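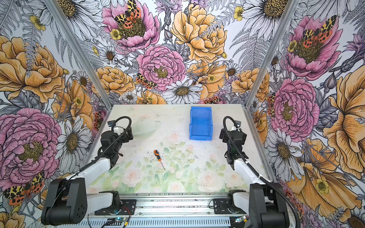

Shakuntala Pandey
Lead author; workshop member, Hodow shared workshop

3. Construction of the cell

Figure 3. The two-arm cell with both grippers over the tabletop. A blue parts bin stands towards the back and a small screwdriver lies to the left of it.

3.1 Frame and arms

The cell was put together over four weekends in April at Hodow, a shared workshop with one long bench and a pillar drill. The front of the cell is a slotted aluminium rail (Figure 3). Each arm is bolted to its own black mounting plate, and the plates are bolted to the rail. We first tried one long plate for both arms. It flexed when the two arms moved in opposite directions, and Nishad cut it in half. The two halves have given no trouble, but the spacing between the arms must now be measured again every time one of them comes off.

The cable conduits gave more work than the frame. Each one rises from the gripper in a loop and comes back down along the arm. With a short loop the conduit pulled on the wrist at full turn, and with a long one it caught on the other arm whenever both reached for the middle of the table. We settled on a length of 300 mm of free conduit above the wrist and did not look for a better one.

The arms are driven by a program we call Kovik, written by Bhatia and the lead author. It runs on an ordinary desktop computer and sends joint targets to both arms from a single loop. An earlier version used one loop per arm and the two drifted apart during handovers.

3.2 Walls and table surface

Three walls close the cell at the back and sides, with aluminium posts at the rear corners. Walls and table all carry printed floral patterns. The wall print is dense, with large peonies, daisies and several moths, while the table print is much paler. Before the walls went up, the overhead lights and people walking past changed the camera view from one hour to the next, and results from a Tuesday evening could not be compared with results from the following morning.

The table was not cleaned between runs. Crumbs and dust collect on it, as they do on every flat surface at Hodow, and we chose to leave them. A reader repeating the work on a clean table should expect slightly different numbers.

3.3 Objects

Most objects came from the workshop drawers. The screwdriver and the bin were easy to see from both the fixed camera and the wrist cameras. The thin translucent items were much harder, above all the pale artificial butterflies, which have see-through wings and lie flat.
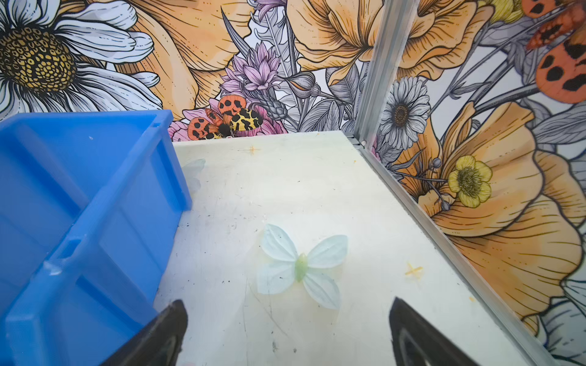
A gripper closing from directly overhead tended to press a wing down and slide over it. Avram suggested bringing the fingers in low and closing on the body, and this became the standard approach. Where two butterflies lay near each other, the program took the one with the larger visible outline first — a simple rule, but it removed most of the hesitation we had seen in early runs.

The bin caused a separate difficulty. Its rim is high enough that the wrist camera loses part of the table when the arm works beside it. We added a short pause and a second look from further up, taken before the fingers start to close. The pause makes each attempt slower and we have kept it.

3.4 Attempts recorded

After the last change to the conduits we recorded 243 attempts with the cell in the state described above. Attempts stopped by hand were kept in the count and marked as such. Nakpan checked the marks against the joint logs and corrected those where the stop had been entered against the wrong arm. The results are given by object in Section 4.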